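February 3, 2026

Back on the hand units this morning after two weeks on the packing line. Pikell has moved the demonstration work out of the annex and onto the main floor, next to the sorting benches, so we now do it in view of everyone on shift. The target is 200 runs per person per day. I logged 153. The shortfall was mostly resets, which the software counts as idle time.

The work itself is simple. Hold the grip, close on the part, place it, open, return to start, clear the table, repeat. My wrist is sore by the second hour. The fingers on my unit are due for new covering – the left one has a strip lifting along the inner edge, and I put in a ticket for it before lunch. No reply yet. The Gethin units have a harder covering that lasts longer but slips on anything glossy.
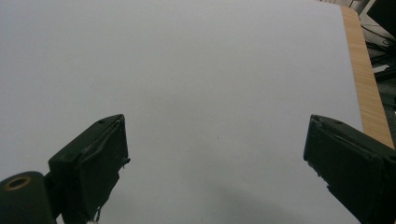 Fingers open, table clear. Left covering peeling on the inside edge.

At the noon meeting we were told the Nondau cell goes live in March. It takes over bin transfer on line two, where six of us rotate at present. Four stay on as cell attendants and two go to inspection. The attendant rate is the same as ours. The inspection rate is lower for the first 20 shifts, then matched. I asked whether the hours on the hand units count toward the attendant ticket. They are checking.

My total since the program started is 1390 runs, less whatever gets rejected at review. It is odd to see the job cut down to open and close. I used to judge a bin by its weight as I lifted it and set my feet to suit, and there is no field for that on the form. I wrote it in the comments.

Tomorrow: ask about the ticket again, bring the wrist brace, swap to the low stool if it is free.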